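Teaching hands at Gridomby

If you have dropped in on one of our Sunday sessions lately, you will know that we have gone a bit tea mad. For those who haven't, let me catch you up, and forgive me if I wander, because I have been looking forward to writing this one since August.

The short version is that we are teaching a robot to clear up after tea, and we are doing it by hand. You take hold of the gripper, walk up to the table, and do the job yourself with its fingers in place of your own. The camera on the tool sees what you see, more or less, and the learning software gets to work on it afterward. I came to this from years of typing in positions and swearing at them, and I still find it a small delight that a person can pick the tool up and just show what they mean.
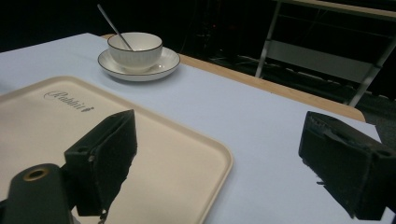
Our first outings were with the blocks from the Draller kit, and they went well enough that we all got a little cocky. Crockery is another matter! A cup on a saucer is two things that like to slide against each other, and a spoon with a long handle adds its own opinions. Kalevi Mustonen, who has the steadiest hands in the group, told us early on to slow down by half and then slow down again, and he was quite right. When you rush, you make all kinds of tiny corrections with your wrist that you don't even notice, and every one of them goes into the demonstration along with the part you wanted.

So the rule now is to decide on your approach before you close the fingers. Stop short of the cup, line up, and go in along one line. If you fumble it, keep going and recover the way you naturally would, then tell whoever is keeping the log, so we can sort the clean runs from the messy ones later. We do want some messy ones. A robot that has only ever been shown perfect grasps tends to be rather lost the first time it makes a poor one (I know the feeling).

We also ask everybody to vary the start. Come in a little higher, or from the other side, or nudge the saucer over toward the edge of the table before you begin. It feels fussy when you are fresh and it is the first thing to go when you get tired, which is why we now swap over after 15 minutes, no matter how well it is going. Tapley, our log program, will chime at you if you forget. 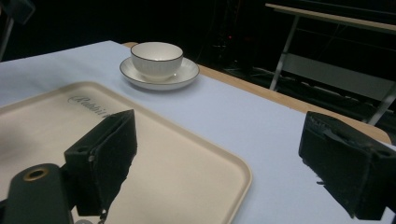 The other thing I wanted to mention is the pads. The foam on the fingers does get tatty with use, and I'd like us to keep an eye on it, as a grip that was fine in the morning can feel quite different by the end of the day. There is fresh foam in the drawer marked Plasterex, and please write in the log when you change it - both fingers together, never just the one.

We are up to 699 demonstrations now, counting the messy ones, and the plan is to carry on with tea things for two more sessions before we let the arm have a try by itself. I have my hopes and I have my old saucers ready. Newcomers are very welcome, and you don't need to know a thing about programming. Come at 2 in the afternoon, wear something with sleeves that won't trail, and ask for me or Kalevi at the door.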